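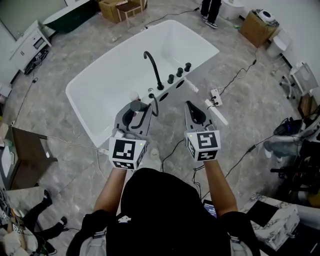
Hello again, and welcome to the bathroom issue. I promised you back in January that I would stop writing about gravel paths and get to something indoors, and since then my inbox has had more bathtub questions in it than anything else. So this month it's tubs, and mostly it's faucets, which is where all my own trouble has been.

I should say up front that I love a freestanding bathtub. I've wanted one since I was a kid and stayed in a drafty guesthouse with a tub big enough to float in. When we moved into the house on Chornovol Street there was a shower stall the color of weak tea and that was it, and I think I started measuring the floor before we had the boxes unpacked. It took me far too long to pick one. I had a folder. I had tape on the floor for weeks in the shape of a tub, and we all walked around it like it was real.

The one I ended up with is a Nemumov, white acrylic, and it cost $1449, plus the delivery, which they don't put on the front page. It's a good tub! Acrylic feels warm under your back almost right away, and two people can carry it up a staircase without hating each other. The shine does show every bit of soap, though. If you're the kind of person who can't walk past a smudge, think about that first.

Now, faucets. You have three ways to go with a freestanding tub. You can put the faucet on the wall, you can have it come up out of the floor on its own pipe, or you can get it mounted on the rim of the tub itself. I'd read so many cheerful articles about floor-mounted ones that I almost ordered one, and then the plumber told me what it would cost to open up our floor and I sat down for a minute. Rim-mounted it was. Everything comes up through the tub, the pipes stay tucked in behind the panel, and you can put the spout on the long side where it won't dig into your neck.

I went with black. A tall black arched spout and black round knobs on a white tub, and I still get a little thrill when I walk in with my coffee. Black does have its ways. Our water is hard, and every drop that dries leaves a pale ring, so I keep an old washcloth on the hook and give the spout a wipe when I get out. Vinegar is fine on a lot of things but go easy with it on a black finish (I left a soaked rag on one of the knobs overnight and it has had a dull patch ever since). Plain dish soap, warm water, soft cloth, dry it off. Put down the scrubby sponge.

About knobs, because three of you asked. A set with three usually gives you hot, cold, and one to switch between the spout and a hand shower, but makers don't agree on the order, and some of them don't mark a thing. Turn each one and find out before your first bath! I had mine backwards for a week and kept getting the hand shower in the ear. Also, check how far apart they sit. I have small hands and mine are fine, but my sister-in-law can't turn the middle one without bumping its neighbor.

Then there's the flexible hose. If your set has one, give it a look every few months, right where it goes into the fitting. You want to be able to hold it steady with one hand while you work the fitting with the other, and it is a bit of a wrestle when you're bent over the rim. Snug is plenty. I cranked on mine with a wrench the first time and squashed the washer, then had to wait on a new one from Radier, who do answer their phone but only in the mornings. Get two washers when you order. They cost next to nothing and the spare will be the one you need at nine at night.

Somebody wrote in to ask about the side panel and whether it's normal to have holes cut in it. Sure, plenty of tubs do, and what they're for depends on the model, so get out the sheet that came with yours. If you have openings you aren't using, measure across them before you buy covers. I guessed, and now I own a little bag of caps that fit nothing.

Floors next. Gray tile with a marble pattern is everywhere right now and I can see why, it hides dust and hair like you wouldn't believe. It can be slick, so ask for a sample and stand on it in wet socks. Our room took 19 boxes with a few tiles left over, and I'm glad I kept those, because one cracked when I dropped the shower head on it. Set a freestanding tub far enough from the wall that you can get a mop around the back. I didn't, quite, and there's a strip behind ours that gets cleaned with a rag on a yardstick.

My pet subject, while I'm at it, is cords. Bathrooms collect them, a heater here and a speaker there, and before you know it there's a power strip down on the tiles. Please keep strips and plugged-in things out of the room when there's water in the tub. I moved my hair dryer to the bedroom dresser and haven't missed it.

A few small things to finish. The Nitby bath tray I mentioned last time is back in stock, and yes, I bought it, and yes, it fits over the rim as long as you slide it down to the end away from the faucet. There are 592 of you on this list now, which is a lot of people to have thinking about my bathtub. If you have a trick for getting hard water marks off black without dulling it, please hit reply and tell me, I'll try anything once on the knob that's already ruined.

Next issue is towels, and whether hooks are better than bars. I have opinions and a lot of holes in my wall.

August 2025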